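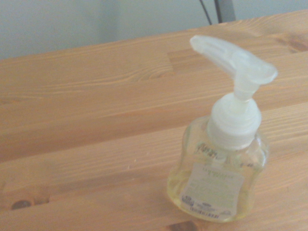
The pump dispenser, one of the items on the Drodero trial list.

Pricing the Bench: What a First Robot Cell Costs Before It Moves Anything

The arm is the easiest line in the budget to fill in. A vendor sends a quote, the quote has a number on it, and the number goes in the sheet. The Drodero packing group spent the summer finding out how much of its plan sat in the other lines.

Drodero fills and boxes refillable household goods. Its first draft budget had 17 lines. The version sent for approval in September 2022 had more, and most of the additions were small: spare fingers, a second set of cables, a work surface that could be replaced without moving the arm's base, and labor for recalibration after every change of camera position.

Items drove the early choices. A clear bottle is harder for many depth cameras than a carton of the same size, because light passes through it and bends on the way. A pump head adds a long spout that can point in any direction. A plan written around cartons will underfund sensing, and the shortfall shows up late, when the arm is already bolted down.

The group compared two suppliers. Jutlow quoted a full cell with guarding, table and setup. Prantl quoted the arm and gripper only, with a shorter lead time. On paper Prantl was well ahead. Once the table, stop circuit, mounts and wiring were added, the gap narrowed to a level where delivery date and service terms mattered more than price.

The table got its own discussion. Wood is cheap, easy to drill and kind to dropped parts. It also marks, and its grain and knots give a camera plenty of pattern to sort through. A plain matte panel is easier on the vision software and costs more to replace. The group kept wood for the trial and put a panel in the second-year column.

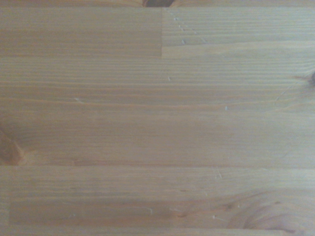
Hours, Not Hardware

Staff time was the line that moved most between drafts. The first version allowed 193 hours for setup and testing. The approved version allows 300, with the extra time assigned to grip trials and to rewriting the pick routine when a bottle changes shape. Hours are charged to the project from the first day the cell has power -- a rule that made several people more careful about scheduling.

Wear parts were handled with a simple reserve. Gripper fingers, finger pads and wrist cables are ordered in pairs, and one of each stays on the shelf. The emergency stop is checked at the start of each shift, and that time is budgeted too.

Drodero set 11 weeks between the order and the first review, which puts the review after the October stock count. The review will look at cost per handled item, downtime and hours spent against plan.

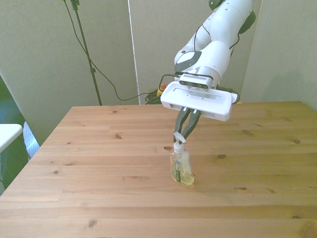 Bindden, which went through the same exercise with a cell of its own, wrote in response to a draft of this article that the reserve for wear parts looked sound but the service line looked thin. Its own contract covered parts and left travel out, and the travel charges came out of the training budget. Its advice was to ask for the hourly rate, the minimum call-out and the response time in writing before comparing totals.

Drodero has since added a travel line. The arm quote did not change.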